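05/06/2023

Bench book, Skirport workshop. Bars job cont. from last week. Writing this standing up so excuse the hand, Edem is typing it up later (sorry Edem).

Started late. Van from Cumholm wasn't in till gone ten and the new bar stock was under everything else. Signed for two boxes, both dry, one with a split corner, nothing fallen out. Put them under the window, not on the trolley, trolley wheel is still off.

Job for today = sort out which paint we carry on with. Reds and greens both. Ifeoma wants an answer before the Arthur order gets cut, and Arthur want 100 of each, so no more dithering.

What we had on the shelf: old reds (the brick colour one), old greens (dark, nearly black in poor light). Both on the same blanks, both two coats, both left 31 hrs before handling. Korna primer on all of them. Tin no. 1238, writing that down because last time I didn't and we spent a morning going through the bin for lids.

Edge test first. Thumbnail along the long edge, then the short. Red ok on the long edge, came away a bit at one corner. Green ok all round. Did it again on a second red, same thing, same corner. Not the paint then?? Looked at the bare blanks and that corner is sharp on a good few of them, you can feel it. Saw leaving a burr. Paint goes thin over a burr and then lifts, we knew this in 2021 and have un-learned it.

ACTION: break all edges before priming. 180 paper, two strokes, don't round them over. Ifeoma says one stroke. We are doing two.

Tape test. Cross-cut on the wide face, tape down, rub, wait a minute, pull. Green clean. Red clean. Edem's red (the one he did with the small roller) left a speck on the tape. Roller ones go on heavier and I think they skin over before the underneath has gone off. Brush or spray from now on please. Small roller back in the drawer.

Lunch. No milk.

Afternoon. Colour check, as Arthur's complaint last time was that red and green looked the same from across the room. Fair enough, the green is very dark. Stood at the door with the lights off and couldn't have told you which was which, lights on it was easy. Mixed a lighter green, one part of the mid to three of the dark, brushed it on an offcut. Looks like a park bench. Put it on the sill to see it in daylight tomorow. Don't chuck it.

Also tried the red against the grey. Shows up well. No change to the red, leave it alone.

Metal bin. Ifeoma asked if we line it or leave it bare. My view is bare. Lining rucks up in the corners, short bars get under it, and then you're lifting the whole lot out to find one. Her view is that the bare floor marks the paint. Both true. The slope on the sides helps, bars slide down to the bottom and don't hang up on the way, whereas the old square tub had them leaning on the walls all the time.

The floor of it is scuffed to bits though. Scratches everywhere and cloudy patches, and it throws the light back at you when you look in. I had a go at one patch with washing up liquid and a green scourer, then meths. Meths shifted a bit of the cloudiness. Scratches are scratches.

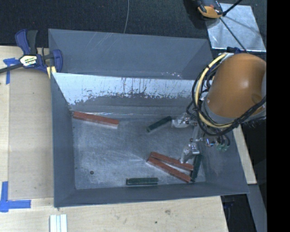

Greens are the ones I lose in there. Dark bar, bright shiny patch next to it, your eye goes to the patch. Reds you pick out straight away, even when two have ended up more or less against each other. Another reason for the lighter green if Arthur will wear it. Also want to know what the dark round spot is on the floor of the bin, lower left. Paint? Bit of rust starting? If it's rust, wire wool and a dab of Korna before it spreads. If it's paint leave it. Edem to have a look, he's got the better eyes.

Stacking. Meant to do the trays today, didn't get to them. The idea was paper between layers, reds and greens in separate trays, lids on loosely overnight. Paper needs to be the waxed stuff, the brown paper stuck to last month's greens and left fluff on the faces. Had to flat the lot and go again, 60 bars, most of a day gone. Waxed roll is on top of the cupboard behind the clamps.

Question for Ifeoma: do Arthur want the ends painted? Drawing says all faces, the email says "faces", which could be anything. Painting the ends means a second session standing them up on pins, so it matters. I've not priced for it. Need an anwer by Wednesday or I'm cutting without.

Spoke to her at four, she thinks ends yes but will ring them. So assume yes. Which means more pins. We've got the board Edem made but the pins are too close together and the bars touch if you're not careful. Drill a new one, wider spacing, out of the offcut of ply by the door. Not the good ply.

Timings, as asked. Sanding is quick, priming is quick, waiting is what takes the time. If we prime Tuesday morning then first coat Weds afternoon, second coat Thurs night, handle nothing till Saturday. Nobody's in on Saturday so that's really the week after. Ifeoma has told Arthur end of the month, that's fine, just don't let her tell them sooner.

If the Cumholm blanks are as burry as the last lot I'm ringing them. Opened the split box and took out a handful, first two fine, third one you could shave with. Put that one to one side with tape on it to show them. Ask if they've changed the blade.

Shopping: 180 paper, masking tape (the wide), meths, panel pins, brush cleaner, milk.

Left out overnight: lighter green offcut on the sill. Two tape tested reds on the back bench, cuts facing up, want to see if the edges of the cuts lift by morning. DON'T TIDY THESE AWAY.

Extractor was making the noise again. Stopped when I hit it.

Tomorrow: edges on the first box, Edem on the spot in the bin and the pin board, me on primer. Ifeoma back after eleven. Fix the trolley wheel if there's five minutes.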